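Learning Zone > Materials > Where Does Rubber Come From?

Where Does Rubber Come From?

Last updated: 10/11/2024

Rubber is a material that can be stretched, squashed or bent and will then go back to its old shape. It keeps water out, it grips well and it does not let electricity pass through it easily. You will find it in tyres, hot water bottles, wellington boots, balloons and the seals on jam jars.

There are two main kinds. Natural rubber comes from trees. Synthetic rubber is made in factories, mostly from oil. Many things are made from a mixture of both.

The rubber tree

Most natural rubber comes from one kind of tree. It first grew in the rainforests around the Amazon river in South America, but today most rubber trees are grown in Asia, in countries such as Thailand, Indonesia and Vietnam. The trees need plenty of rain and warm weather all year, so they will not grow outdoors in Britain.

Under the bark of the tree there is a milky white liquid called latex. Latex is not the same as sap. Sap carries water and food around the tree, but latex is kept in tiny tubes of its own. When an insect bites into the bark, the sticky latex oozes out and helps to protect the tree.

People who collect latex are called tappers. A tapper cuts a thin sloping groove in the bark with a special knife. The latex runs slowly down the groove and drips into a cup tied to the trunk. The cut must not be too deep or it will damage the tree. Tappers often start work before sunrise, when it is cool and the latex flows more easily.

From liquid to solid

Fresh latex is mostly water with very small bits of rubber floating in it. To get the rubber out, workers add a weak acid. This makes the bits clump together into a soft lump, a little like milk turning into curds when cheese is made. The lump is squeezed through rollers to make sheets, and the sheets are hung up to dry. Some are dried in a smokehouse, which turns them brown.

Plain rubber like this is not much use. It goes sticky in summer and hard in winter. In the 1800s inventors found that if you heat rubber with sulphur, a yellow chemical, it stays strong and springy in hot and cold weather. This is called vulcanising. Nearly all the rubber you touch has been vulcanised.

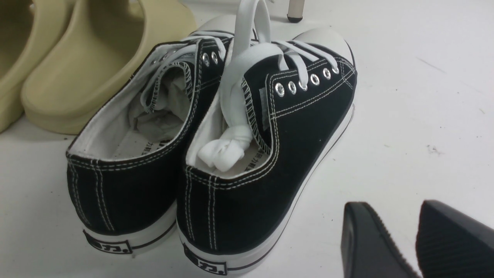

Rubber can be made in different colours. Natural rubber is a pale yellowish brown, and factories mix in powders to change it. Tyres are black because of a fine soot called carbon black, which also makes them last longer. White powders are used for light-coloured rubber, like the thick white soles and rounded toe cap on a pair of black canvas shoes. The colour goes right through the rubber, so it does not peel off as paint might.

A factory in Flusham

The Rirnik works in Flusham opened in 1923 and made rubber boots and hoses. At its busiest it had up to 300 workers. Sheets of rubber arrived by ship and then by train, and were chopped up and mixed in big machines. Leen Fakhoury, who looks after the small museum there now, says the part visitors like best is the row of old metal boot moulds. Eusebio Palomino gives the mixing demonstrations. The museum is closed in December.

What happens to old rubber?

Rubber is hard to recycle. Once it has been vulcanised it cannot simply be melted and used again - if you heat it too much, it burns. Old tyres are often shredded into crumbs instead. The crumbs can be used for running tracks and for the soft ground under swings.

Words to know

Latex - the milky liquid that natural rubber is made from.
Tapper - a person who collects latex from trees.
Synthetic - made by people, using chemicals.
Vulcanise - to make rubber stronger by heating it with sulphur.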